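Fernthorpe Makers & Classroom Supplies Forum > Storage and Sorting > Loose parts

This site uses cookies to keep you logged in and to count visits. Accept | Manage settings

Thread: Plastic letters -- flat trays or one box?
12 replies | 3612 views | Share (2)

gridline_b
5 March 2024
I have inherited the letter pieces for the reading corner at the Bisstead branch. They are small plastic capitals, several colors, no magnets. Until now they have lived in one shoebox and every session starts with someone digging for a vowel. I want to move them to shallow trays that stack. Before I buy anything, has anyone used trays for pieces this small over a full year? Main concerns are tipping, lids, and how long it takes to put things back.

tallow_and_twine
Yes, two years. Shallow trays work if the stack has a single lid on top and each tray closes off the one under it. If every tray needs its own lid, people stop putting the lids on by the second week. Check the depth before ordering. A piece standing on its edge must still clear the tray above or the stack rocks.

ohm_sweet
Sort by letter or by color? The answer changes the number of compartments you need.

gridline_b
By letter was the plan. Most of the use is spelling short words.

ohm_sweet
Then you need 26 compartments per set and the trays get large. Sorting by color takes far less space and is much faster to put away. Finding a particular letter is slower, but only by a few seconds if the layer is one piece deep.

marrowfat
Disagree with sorting by color. Color carries no information in a spelling task. You are making the cleanup easy and the actual work hard. I ran it that way with a set of Stiser letters and the adults liked it and the children did not. They tipped the whole tray out every time to find an E.

ohm_sweet
They tip it out when it is sorted by letter too.

marrowfat
Less often, in my experience. I did not keep records.

kettle_lead
A middle option is to group letters by frequency. Vowels in the top tray, then the common consonants, then everything else in the bottom one. Three trays and one lid. The bottom one hardly moves. I label the short side of each tray so it can be read while stacked.

gridline_b
That is close to what I had in mind. What about K, Y, H and N? Ours are molded without much detail and the diagonal ones get mixed up when they are lying at an angle.

kettle_lead
H and N go wrong constantly, in any set with thick strokes. A lowercase n is worse, as it also reads as a u when turned. I put a dot of paint at the foot of each piece. It fixes the orientation and most of the misreads along with it. Use enamel. Marker wears off by April if you start in the fall.

tallow_and_twine
Would not paint anything small children handle. A scratched notch at the foot does the same job and cannot flake.

kettle_lead
Fair point for the younger groups. Ours are older.

sable_ply
Coming at this from the table side. Whatever you store them in, the surface matters as much. We had the letters on a patterned cloth and lost pieces in it all the time. On a plain white top the outlines are clear and a stray piece is obvious at cleanup. The drawback is glare under strong light, mostly on glossy pieces. Keep the working area at the front and push everything else to the back row: pens, cups, boxes. I leave the trays back there as well, with the lid on, and take out only the letters for the current word. A few at a time, spaced well apart so fingers can get down on both sides of each one. If they touch, the second one always comes along with the first.

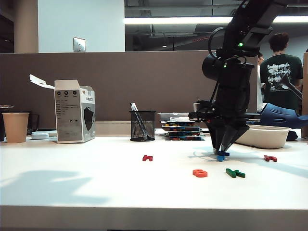
Letter pieces out on a white top, pens and stacked trays along the back.

marrowfat
Layout is sensible. I would not keep a paper cup on the same table as the letters, at the back or anywhere else. One spill and you are washing the whole set.

sable_ply
They are plastic. They wash.

marrowfat
The labels on the trays do not.

ohm_sweet
Note the stack with the gray lid, pieces in red, blue and green, one tray layered on another. That is the general form I would look for. As for the letters that are out, the gap between the orange-red one and the green one is tighter than I would leave it. The dark red one over below the bowl has plenty of clearance. Also, is the green one a K or a Y? I cannot tell from this angle, which rather supports the notch.

tallow_and_twine
It does. Same for the dark red one near the bowl. H or n, take your pick.

gridline_b
Useful, thank you. A bowl had not occurred to me. I could use one for pieces that are finished with, then sort back into the trays once at the end.

kettle_lead
That works and it saves opening the stack after every word. Pick a wide bowl with low sides. With a deep one you get the digging problem back at a smaller scale.

sable_ply
Agreed on low sides. White also helps for the same reason as the table, at least with strong colors.

marrowfat
For suppliers, Antunes sells stacking trays in a shallow and a medium depth. I have the shallow ones. The lid fits tightly, and you need both hands to get it off. Measure your thickest letter first. Mine are W and M, and they only go in flat.

ohm_sweet
How many pieces does a shallow tray take before the lid lifts?

marrowfat
Never filled one to that point. Our whole collection is about 2000 pieces and it is spread over several stacks. One layer per tray is the rule here. A second layer defeats the purpose.

gridline_b
I will order the shallow trays, sort by frequency as kettle_lead suggests, and cut a notch on the ambiguous letters only. The shoebox can hold the spares. If the vowels turn out to need their own stack I will post the layout.

tallow_and_twine
They will. Order an extra tray now -- the shipping costs more than the tray does.

Share this thread (2) | 3612 views
Get the Fernthorpe newsletter: new threads and supplier notes by email. Enter your address to subscribe. You can unsubscribe at any time.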